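Tea towels, and what to do with them

7 March 2020

I have been meaning to write about tea towels for a good long while, which will tell you something about how exciting life is at this end of Tesutthorpe. But the cupboard under the stairs finally defeated me last weekend (I opened the door to get the ironing board and a whole shelf of linen slid down to meet me), and so the time has come.

My grandmother kept hers in a drawer, ironed, folded in thirds and then in half, and she could tell from across the kitchen if you had put one back the wrong way round. I never managed that. For years I have been a stuffer. You take it off the line, you look at it, you think "I'll do that properly later", and in it goes with all its friends. I emptied the shelf on to the bed and there were 25 of them! Some I remember buying, one came from Embla Brekke when she moved house, and several are a complete mystery to me.

The ones I always reach for are the plain striped sort, white with a bit of blue. They seem to forgive everything. I do have a smart linen one from Fostum that I bought on holiday and have hardly dared use, and it creases if you so much as walk past it, so I'm not sure what I was thinking. It has gone on the back of the pantry door where it can look nice.

Anyway, my method now, such as it is. I spread something big and smooth over the table first, as the grain of ours catches on everything, and I drop the towel in the middle in whatever lump it came in. Then you hunt for a corner. Don't pull at the middle, you'll only make it worse. Find one corner, then run your fingers along the hem to the next, and give it a little shake between your hands before you lay it down and smooth it from the centre. Fold it long ways, then in half, and in half again if your drawer is shallow like mine. I did 16 on Sunday afternoon with the radio on and enjoyed it far more than I expected to.

Sverre Kvam wrote after my last post to say he rolls his and stands them up in a basket, and I did try it, but mine all slumped over by teatime. Perhaps his are thicker. If anybody has a good way with the very thin ones, do please leave me a comment, as I still have a pile of those on the chair.
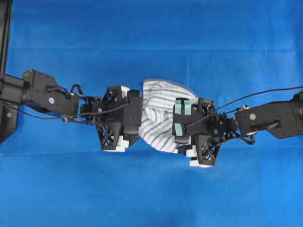
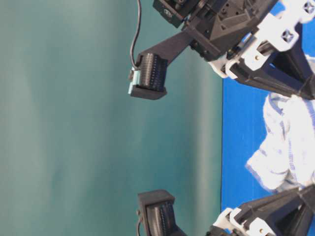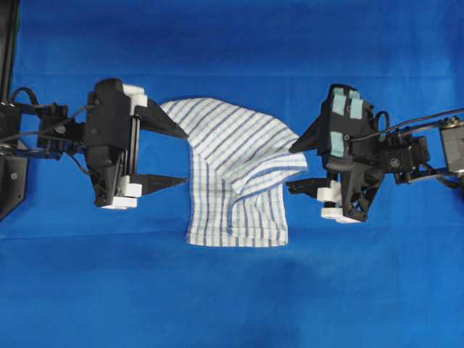

Blue and white stripes on the blue cloth, still crumpled.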